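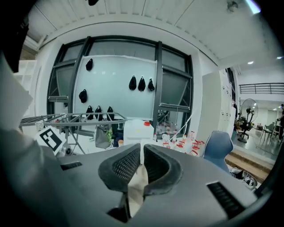 Notebook 11, p. 302

August 2, 2025 — Wostutik workshop, window side

Wash day for the small textiles, and I'm writing it up properly this time because the June notes are two lines and a coffee ring.

The glass board is my new favorite piece of furniture in this building. We've been treating it as something to write on, and all along it was the best hanging wall we have! It gets the light from the big window right behind it, there's air on both sides, and you can spot any pouch from across the room without digging through a drawer. The black pouches look great against the pale green glass too. I know that doesn't matter. I'm still pleased about it.

Current layout on the board, so whoever takes pouches down can put them back the same way:

- upper left: the spare
- lower on the left: the one with the resewn neck
- the row on the right half: Fundance set, ready to go back to them
- along the bottom edge: our own, to be checked at the seams first

Orvokki Tikkanen wants the Fundance set kept together as a cluster and I agree. Last time they got mixed in with ours and we spent half a morning turning pouches inside out looking for the thread color.

**Wash**

Everything went in together at 30, mild liquid, no softener. Pouches narrow end up when hung. I tried one the other way in June and the wide end holds a fold right across the bottom that you can't get rid of without steam. Narrow end up and they fall into shape by themselves, a nice fat teardrop.

Dry weight of the whole load before washing, cloths included: 1,442 g. After the spin it was up by almost 438 g, which I think is excellent for that tired old machine. I'd like to do the same two weighings next time with a longer spin and see if it's worth the extra minutes. (Orvokki thinks the scale drifts. It may. Same scale next time, then.)

**Cloths**

The off-white ones are the Panasiuk cotton. Love these. They were stiff as cardboard when we bought them and every wash makes them softer, and they don't leave fluff on the glass, which the old blue ones did constantly. They do crumple the second you look at them. I've stopped folding them — they go in the basket scrunched and they wipe exactly as well.

One thing to try: cut a Panasiuk cloth into quarters and hem it. For cleaning between rack bars a full cloth is too much, you end up stuffing it through and pulling it out the other side like a magician. Quarters would be so much handier. I'll sew a couple and leave them on the bench for people to try out.

**Rack**

The metal drying rack stays where it is, in front of the board. I had it over by the sinks for a while and it was in everyone's way. By the window it gets the draft from the tilted panes, and with the legs splayed fully out it stands firm even when you lean over it to reach the board. Please open the legs all the way! Half open, it walks.

Thin bars, so heavy wet things leave a ridge. Fine for cloths and bags, less good for the felt. Felt goes flat on a towel on the long table.

I wiped down all the bars this morning, both directions of the grid. There was a gray film on the cloth afterwards, so that's going on the monthly list.

**Bags**

Hanging things up in the gray see-through bags works really well and I want to do more of it. You can tell green from not green through the plastic, and for sorting that's all we need. The bag with the green in it is spoken for, so please leave it on the rack until Orvokki has been by.

The clear bags from Grorkska would be even better for reading labels through, but they're noisy and they cling to each other. Gray ones first, use up what we have.

Still open:

- Does strong sun fade the pouches? They hang right by the window, and black is usually the first to go brownish. I put one old pouch away in the dark cupboard to compare with at the end of the season.
- Writing on the board. There's room in the middle if you write small, and if you need more than that, move the bottom ones first and leave the Fundance row alone.
- Whether the resewn neck holds. I used a double row of backstitch with the heavy polyester thread, and it looks a bit lumpy but it feels very solid. Give it a good tug when you take it down and write here what happened.
- Small hooks versus clips. Clips are quicker with wet hands, hooks are kinder to the fabric. I keep changing my mind.
- A second rack for the felt, the flat mesh kind that stacks. Orvokki has seen one at Grorkska and is going to measure it against the space under the long table.

Windows: close the tilted panes before you go home, the left one needs a push at the bottom corner before the handle will turn.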